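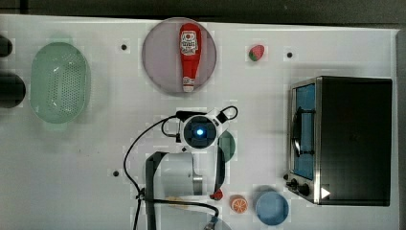 Why did the arm stop twice with nothing in its way?

Most likely the cable. The controller logged a contact force both times, and the stretch of cable that runs down the left of the arm is the only thing that pulls harder as the wrist turns. I would put it no stronger than that until someone has made it happen on purpose.

Leltwood > Bench notes > Arm cell > Stops and faults

Last updated: May, 16:40

Went through the log after lunch. 1683 moves since the last restart, two protective stops, at move 398 and move 417. Nineteen moves apart and then never again, which I don't like. A fault that goes away by itself is still a fault, and the note left on the whiteboard ("cleared, seems fine now") isn't a finding.

What the stops have in common: both on the plate job, both with the wrist rotating back after a reach towards the far side of the table, both reported at the same joint. Gripper state was fine. Wrist camera was up and sending. No dropped packets that I can find, though the Skusik logger rounds its times and I trust it about as far as the door.

The Nuseson monitor has its own opinion. It called the first one "operator contact" and the second "unknown contact". The room sheet has no one inside the line at either time. So the first label is a guess dressed up as a category, and it went into the weekly tally as a person touching the arm. I've asked for it to be changed. If we count that as a safety event we ought to be able to say who was touched, and we can't.

Theories going round, with my view:

- Payload set wrong. Possible. But the same value was loaded for the whole run and the other moves didn't mind it.
- Fingertip catching the rim of the plate. I thought so too at first. The heights don't agree, the wrist was well clear by then.
- Software update. Blamed for everything. The update went on after the second stop.
- Cable loop snagging or going tight on the way back. Fits the joint, fits the direction. Doesn't explain why only two.

Tried this afternoon: arm at slow speed, the plate job on repeat, toaster oven and the rest left where they were. 143 passes, no stop. Force trace has a small bump on the return, in the same place each time, well under the limit. A bump is not a stop. It does at least show something pulls there.

Then the same again with the cable clipped looser at the lower joint. Bump smaller, I think. The traces overlap enough that I wouldn't argue it with anyone who wanted to disagree.

What I don't want is the force limit put up to make this go away. Somebody suggested it in the channel and got three thumbs. The limit did its job both times, whatever the cause turns out to be. It stays where it is.

Still to do:
- full speed repeat, cable clipped the old way, hand on the stop button
- swap to the spare cable from the Yan cell and see if the bump moves
- pull the raw force data for 398 and 417 before the logger overwrites it
- find out who cleared the first stop and whether they moved anything before restarting

Arm is left powered down with the tag on. Please don't restart it to "have a quick look".

This site uses cookies to keep you signed in to the notebook. Accept | Settings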